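Print this article
E-mail this article
We use cookies to improve your reading experience. Accept | Settings

The Measure of a Bean

Coffee beans are sold by weight and scooped by volume, and most of the bad cups made at home start somewhere between the two. A spoonful of a dark roast weighs less than a spoonful of a light one. Roasting drives off water and swells the bean, so the longer it stays in the drum the more space each gram takes up.

Skarphéðinn Hviid has been writing down the difference since July. He roasts under the Ravn label and sells two coffees for home brewers: Golar, taken fairly dark, and Nilleck, dropped from the drum much earlier. Both come in 500-gram bags, and the Golar bag is visibly the fuller one.

"People change beans and keep the same spoon," he says. "Then they write to me that the new coffee is weak."

His test is plain. He puts a cup on the scale, zeroes it, adds 20 level spoonfuls of beans and writes down the total. With Golar his last reading was 128 grams, or 6.4 grams a spoon. Nilleck comes out higher on every run, though he says the gap shifts from batch to batch and he declines to print a single figure on the label.

The cup matters less than the spoon, within limits. It should be wide enough to admit the bowl of the spoon without scraping and clear enough to show the level. Double-walled glass is a common choice on a coffee counter, and it does the job, but the second wall takes up room. A cup that looks large from outside may hold a good deal less than expected.

Dark beans also show up well against glass and a white surface, which helps when checking a roast for color. Pale, underdeveloped beans stand out at once in a heap of nearly black ones. Surface shine is worth noting too. On a very dark roast it is usually oil, and oily beans cling to the spoon and to each other.
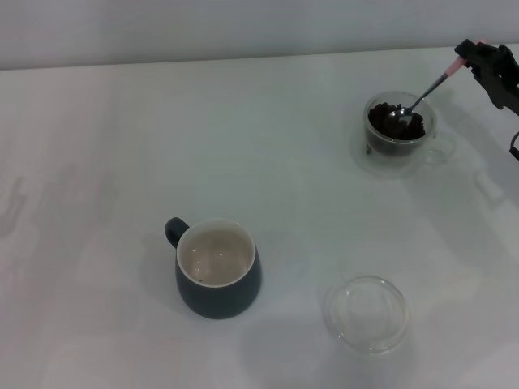

Choosing a spoon

A small oval bowl on a long, thin shaft goes down into a heap of beans easily and is poor at holding a mound. For measuring, that is an advantage — the load stays close to level. Deep scoops carry more per trip and vary more between trips. A sleeve on the handle gives a better grip, but check that it comes off for washing.

Whole beans bridge across a narrow bowl and leave gaps, so single spoonfuls can differ by some 2 grams. Over a full pot the errors tend to even out. For one cup they do not, and a scale is the better tool. Jarura, the kitchen scale Hviid uses, is slow to settle, and he waits for the reading to hold before he adds the next spoonful.

He stores the working supply in a closed tin and fills the cup only for weighing. Beans left standing in an open cup go flat within days, the dark ones first.

Share | 20 shares | 2 comments
Sign up for our newsletter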